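Minifig swap at the Nultwood show, worth the drive?

brickattic
Well, friends, Tuesday is my day off and I finally made it over to the Fanness shop to dig through the loose minifigures. I only wanted two from the new Sinaga series and came home with both, which never happens to me – paid $39 for the pair. Too much?

mossy_tor
Oh, I'm so happy for you! But yes, I think that's steep, I'm sorry to say. The full sealed box was 60 at Nultwood in April and you could have traded off the extras (that's how I got my diver).
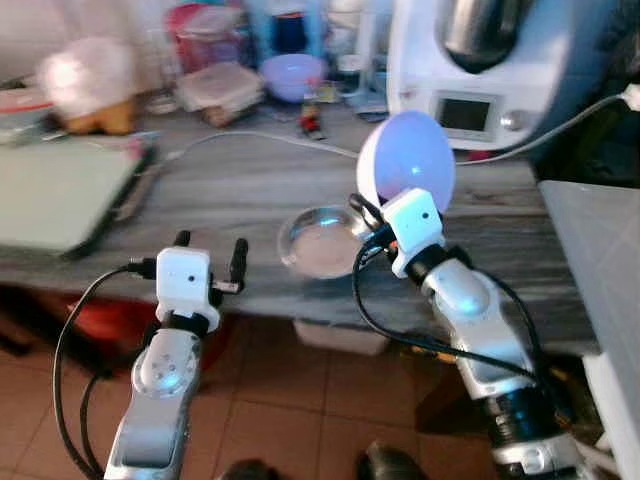
White half-dome in the right gripper, glowing purple-blue.

brickattic
Sure, but then I'm stuck with a drawer of extras, and my drawer is already full, bless it.

fidget_jean
I'm with brickattic on this one. I bought the whole Fidisness run years ago, thinking I'd trade the rest, and I still have most of them in a coffee can. Buy the ones you love and be done with it!

mossy_tor
We'll have to disagree then, but kindly :) If you ever want to thin out that coffee can, Jean, send me a message. I still need the baker.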